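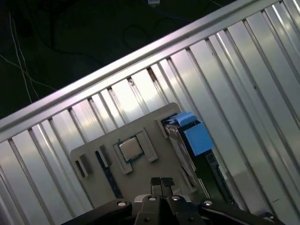

Home Journals Browse Submit Alerts

3.2 Seating and retention of the processor

Retention was examined separately from thermal contact, as the two are often confounded in earlier bench work. The processor is held at its perimeter by a plastic carrier, and the square metal heat spreader is left exposed on top. Figure 4 shows the carrier plate with the processor seated in its holder, resting against the ribbed aluminum panel.

Figure 4. Carrier plate with seated processor. The holder is formed by bracket-like walls and tabs; a long narrow slit and a small rectangular slot lie to one side of it.

The Pallstead procedure was followed for all insertions, with one change: the carrier was loaded on the bench before being brought to the socket. Of 418 insertions carried out in June, 411 were accepted at first inspection. Six of the remainder showed a raised corner on the heat spreader side, and one was set aside when the plate was found to be warped. Plates from the Dranska batch were not treated separately in this count.

Rounded plate corners are of minor importance to alignment, but they matter in handling. Square-cornered plates tended to catch on the ribs when laid against the panel — an effect also noted in the Serkby trials — and were dropped from the study. Spacing between ribs was not varied.

Lateral play in the holder was checked by hand before each insertion. No correction was made for wear of the tabs, and the values in Section 3.3 should be read accordingly.

Share 6 Comments 4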